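Saturday, early. Kettle on, no milk. Quick one before the bus.

Cloth is down at last. The beige one with the black calligraphy all over it, took me ages to settle on it over the plain grey. Marjorie says it's too busy to weigh anything on, you'd lose a small part in all that writing. Maybe. I like it. Can't read a word of it, must ask someone what the seals say before I get attached. Ironing it is not on the list, sorry Mum.
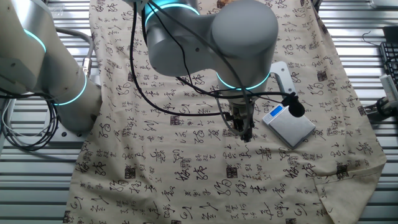

Need to ring Entwistle re the order, 14 still owing and they've gone quiet again. Also return Mervyn's tape measure. Also bread.

Where was I. The weighing. Dug the little scale out of the drawer with the dead batterys and the good scissors, new cells in, lights up a lovely blue. Wanted it for the blocks. Palesa reckons they should all come out the same and I reckon no chance, wood is wood. We have a coffee riding on it. Told her one at a time, middle of the pan, hands off, write it down straight away. She writes on her wrist. Drives me mad.

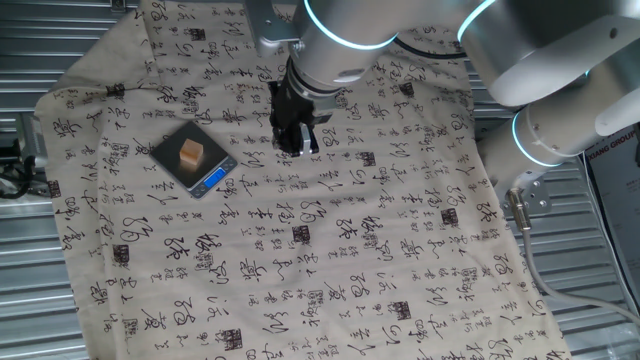 **Kelly Birkett**
*bench and stores, Lindstead*

(Practising that for the front of the new notebook. Looks a bit grand. Leaving it.)

Wrinkles bother me more than the pattern does. If the scale sits on a fold it'll rock, and then the number's rubbish and we start over. Smooth it flat first, then scale, then zero it, THEN block. Wrote that on a card for Sandra, who will ignore it and do it her own way and probably get a better answer. She's back at 3.

Blocks are nice little things though. Pale, plain. Would happily have a bowl of them at home for no reason.
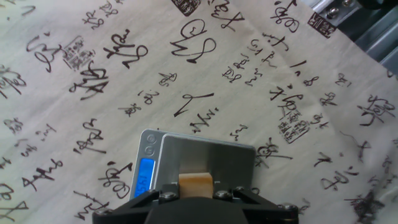

Sandra wants the readings copied out neat by tonight, page 2812 of the big ledger or whatever we're up to, feels like it. Said yes without thinking. Pencil not pen this time, last lot smudged something awful.

Still owe 4 dollars to the biscuit tin. Bus in a minute, cant find my other glove. More tonight if I'm not wrecked.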